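Set Up a Simulated Wrist Camera Before You Build the Real One
Akovberg workshop notes, updated 6/9/23

I love this part of the build! Our shared-shop arm, the Naller, got its gripper in December, and before drilling a single hole for the camera bracket I spent a few evenings working out the view in simulation. It saved me a pile of scrap brackets, and it's a lot of fun besides.

You'll need a model of your arm, a simulator that can render from a camera attached to a moving link, and a simple object to pick up. I run everything in a little project folder called Gamedar, with one settings file for the camera and one for the lights.

Attach the camera to the gripper body, not to the last arm joint. If you hang it on the joint, the fingers will drift around in the picture whenever the wrist turns. Start with the camera 7 cm behind the fingertips and tilt it 30 degrees toward the grasp point. Save that as your home position so you can always get back to it.

Now put the object on the table and bring the arm down slowly. Stop at 21 cm and render, then go down in small steps and render again at each one. Keep every picture, even the ugly ones, because you'll want to flip back and forth between them later.

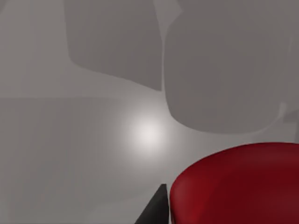
Next comes the lighting, and please don't skip it! A single overhead light is quick to set up, but on a slightly glossy table it can give you a hot spot, and the arm throws its own shadow right where you want to work. Turn the table's gloss down first. If the spot is still there, slide the light sideways a little at a time. I also add a weak fill light on the opposite side, just enough to soften the shadows without washing them out completely (a bit of shadow helps me judge height).

Then check the fingers. A dark finger against a dark shadow is miserable for any color-based detection. Try a lighter finger color in the model, and if it works, print the real ones in that color too. I used the Shukla finger profile from our shop's parts folder and only had to change one line.

Last, move the object to 7 different spots and run the approach on each. Watch for the moment when the object slides out of view. If that happens early, pull the camera back or widen its field of view, then go back to your home position and repeat the whole run.

Once you're happy, copy the offset and tilt into your bracket drawing and print a draft in cheap filament. Leave slots for the screws instead of round holes, so you can still nudge the angle on the real arm.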